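Review: the Idley whistleblowing and dismissal record pack

By Embla Skjelbred
April 27, 2022

Most people who are pushed out of a job for raising a safety problem lose the first month to paperwork. They have texts on one phone, emails on a work account they can no longer open, and a payslip or two in a drawer. The Idley pack is meant to deal with that. It is a ring binder with printed forms, a short guide to unfair dismissal law in England and Wales, and a set of blank date sheets. I have used it with three clients at the advice centre since last July, and I bought one myself to go through page by page.

The pack costs 20 pounds. It comes from a small publisher, and there is no app or login. I was glad of that. Two of the three people I used it with had handed back a work laptop on the day they were dismissed, and one was sharing a phone with her son.

The first section is the chronology. Each sheet has a column for the date, one for what was said or done, one for who was there and one for where the proof is. That last column is the best thing in the pack. Aslak Solberg, a warehouse supervisor who had complained about blocked fire doors, filled in eleven sheets over a weekend, and by the time he came in we could see straight away which of his complaints had been made in writing and which had only been said aloud. Only four were in writing. That changed the letter we sent to his employer.

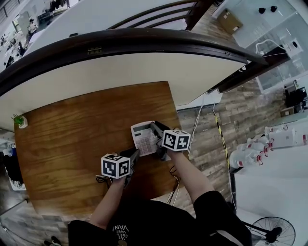

The second section covers money, and it is weaker. You are asked to work out your weekly pay, your notice pay, holiday owed and the basic award, all on one crowded page. The boxes are too small for anyone with normal handwriting. A plain desktop calculator with a display and a grid of buttons is all you need for the sums, and the sums themselves are simple multiplication, but the page has you carry figures from the bottom back up to the top, and two of my three clients copied the wrong one. In one case the error came to 391 pounds. I now give people a sheet of lined paper for this part and have them copy the answers in once they have been checked.

The holiday pay notes are also out of step with the rest. They explain the sum for someone on fixed hours and then say that people on irregular hours should "seek advice". A lot of the people who need this pack are on irregular hours. Two pages on averaging would have been more use than the glossary, which explains words such as "appeal" and "witness".

The guide at the front is 125 pages in a small paperback tucked into the binder pocket. It was written by Marit Forsberg and it is clear. She sets out what counts as a protected disclosure in ordinary words: information, given to the right person, which the worker reasonably believes shows something like a danger to health or a breach of a legal duty, and which they reasonably believe is in the public interest to pass on. She is firm on the point that a general grumble may not be enough. There is a good chapter on grievances and a shorter one on settlement agreements, and both say plainly when to stop reading and ring a solicitor.

I compared it with the Lindholm folder, which costs more than 3 times as much. Lindholm has stiffer covers and proper tabs, and its money pages are far better laid out. Its chronology sheets have no column for proof, though, and the law section reads as if it was written for personnel managers. My colleague Araba Odoi prefers Lindholm for people who already have a union rep. I would still start most people on Idley.
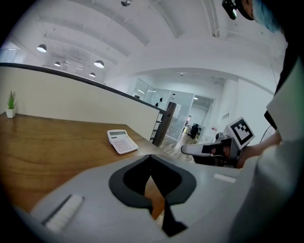 How long do you have to bring a claim?

For unfair dismissal, including dismissal for whistleblowing, the usual limit is three months less one day from the date the job ended. You must contact Acas for early conciliation before that runs out, and doing so normally pauses the clock while conciliation goes on. An internal appeal does not pause it. The pack says all this on page 9 of the guide, but it should be printed inside the front cover in large type. One client had spent seven weeks waiting for an appeal hearing before she got that far.

Some smaller points. The rings on my copy do not quite meet, so pages catch when you turn them. The plastic wallets are a good size for payslips but too narrow for A4 letters unless you fold them. The template letter asking for written reasons for dismissal is short and polite, and I have used it twice with hardly a change. The witness form needs a line for a phone number.

Refills for the chronology sheets are sold separately, and you may photocopy them for your own case.

Four out of five for the chronology and the guide, two out of five for the money section.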